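Kanolo: simulated two-arm episodes

Kanolo holds rendered episodes of a two-armed robot handling small objects close to walls and corners. Boris Michalík and Natália Hubáček built it at Kimovix to test whether a policy trained in open space copes with tight surroundings. Wall colors and lighting change from room to room — the robot model stays the same.

Episodes are 15 seconds long. Each one stores joint positions, gripper commands and rendered views.

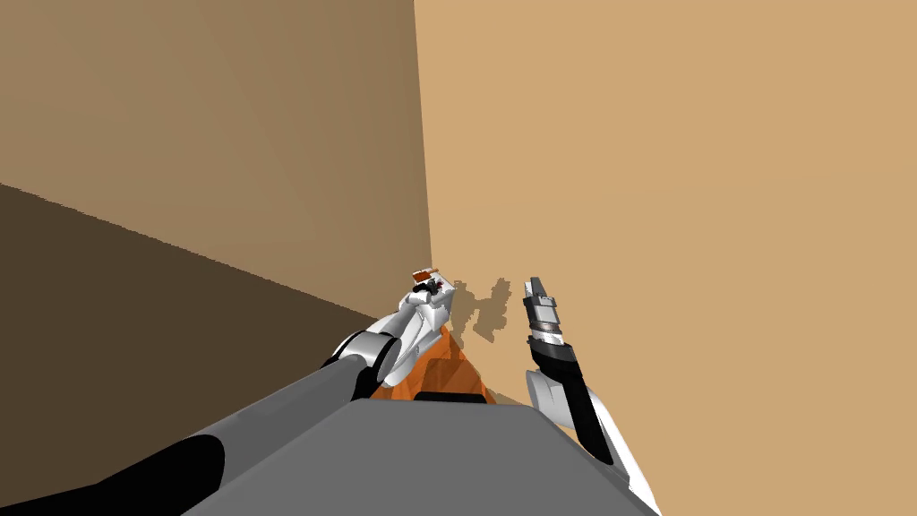

Can I train on the views alone?
You need the gripper commands as well, and the loader will stop if they are missing.

Version 2 drops the old Mikuš room set, where shadows were baked into the wall textures. Shadows are now computed at render time. Results from version 1 should not be compared with the new ones.

Known problem: contact forces near corners are noisy. We left them unfiltered.

Last updated Sat 10 July.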